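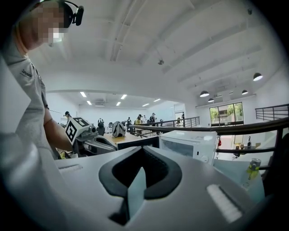 Travel times in my Bindwood campaign

I redid the travel rules for my Bindwood game over the winter and we have been using them long enough now that I can say how they play.

The old way was a random encounter roll for every day on the road. The trip from Elline to the coast is 15 days on foot, so that meant 15 rolls, and most of them came up as wolves or weather. One trip ate two whole sessions. The players stopped choosing far-off jobs, and the southern half of the map sat there unused.

Now I split any trip into legs. A leg ends where the land changes or where there is a place to sleep under a roof. Elline to the coast has four. For each leg the group picks a pace and one player makes a single roll for everybody. A bad roll costs food or a day. A very bad roll gets a scene, which I write ahead of time so I am not flipping through tables at the table.

Food is counted in whole meals for the party, up to 8 on a pack mule. I tried tracking it per character first and dropped it after one evening.

The scenes are tied to places. The ferry at Mabaso has three, and one of them is only an argument over the fare. That one ran almost an hour and gave us the best villain we have had, a toll clerk with forged papers dated 1438. In our calendar that is before the ferry was built, and the cleric's player caught it.

What still doesn't work is mounted travel. Horses make the legs so short that the roll hardly matters. I may just charge more for feed, or make the pass above Undatura closed to horses until May, when the snow is off it.

Boats I have left alone. The group doesn't own one and hasn't asked.

If you want to try this, write 2 scenes per leg and reuse the ones that don't come up. I had far too many the first time and most of them are still in the folder.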